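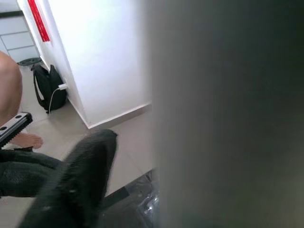

Trial corner, with the backpack still parked by the plug

We've had the Taneck two-arm kit on trial at Evport since February, and I've gone from grumpy to quite fond of it. I do packing and light assembly, so this is a packer's review – don't ask me about the software!

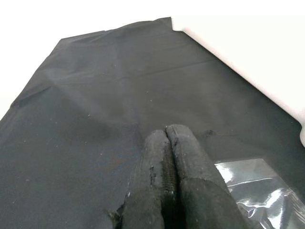
Dark cloth was my big worry. Setting up a new fabric job takes me 6 goes at the settings screen, which is too many, and I moan about it every Tuesday.
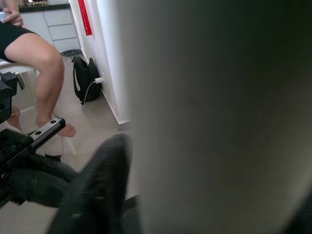 2 min read

What's changed is my day. I used to fold more than 100 pieces a shift, and now I mostly check and sort out the odd ones (my wrists are thrilled, my step count isn't). I do miss the chatting over the bench.

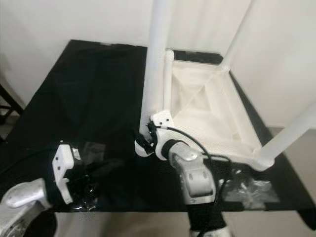 Would I want it to stay?
On balance I would, as long as they keep the 2 of us on each shift and fix that screen.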